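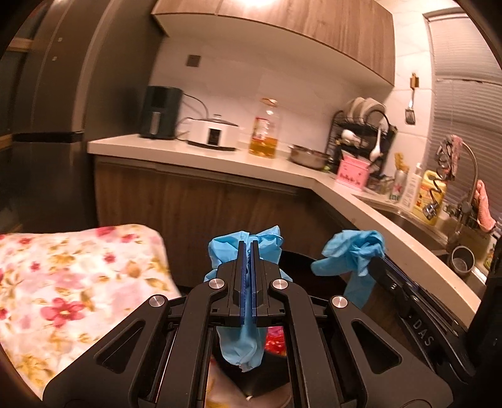 Light-blue disposable glove, kitchen.

Karam Pull-String Kitchen Bags, 50 count: review
Posted 2021-09-02

I bought these in June after the store in Tendville stopped carrying the Ilalari bags I had used for years. One box has lasted most of the summer in a two-person house, with a bag change every other day or so.

The bags come on a roll inside a cardboard box with a slot in the front. The slot is too narrow. By the second week the cardboard had torn and I was taking the whole roll out each time. The perforations are good, though, and I have yet to rip a bag while pulling it off.

Fit: my can is a plain step can from Stusley with an inner bucket. The bag goes over the rim with enough left to fold down, and it stays put. In my sister's can, which is wider and has no bucket, it slid down on one side once the can was half full. If your can is a wide one, measure the rim before you order.

Strength: I filled one with 20 pounds of wet coffee grounds, melon rinds and old potatoes and carried it down the back steps. The string stretched, but the bottom seam held. Chicken bones are another matter. I had two bags poked through by bones, both low on the side, and one of them dripped across the floor. The old Ilalari bags did better with bones, and I would pay a little more to have them back.

The string is flat plastic and pulls out from both sides. It closes the top almost all the way — there is a small gap left in the middle that you can twist shut. Without gloves the string cuts into your fingers if the bag is heavy.

Smell: the box says unscented and I agree. There is a faint plastic smell when a new bag is opened and it goes away in an hour. These do nothing to cover odors, so fish scraps still go straight outside at my place.

Price: I paid 11 dollars for the box, which works out to 22 cents a bag. The larger box was out of stock when I ordered.

I would buy them again for ordinary kitchen trash. For yard waste or anything with sharp edges, get something thicker.

Four stars out of five.

Marisol Montoya

1 comment

Tineke Timmermans: Same problem with the cardboard slot. I cut mine wider with scissors and the roll feeds fine now. Mine have held up to bones so far, but I wrap them in newspaper first.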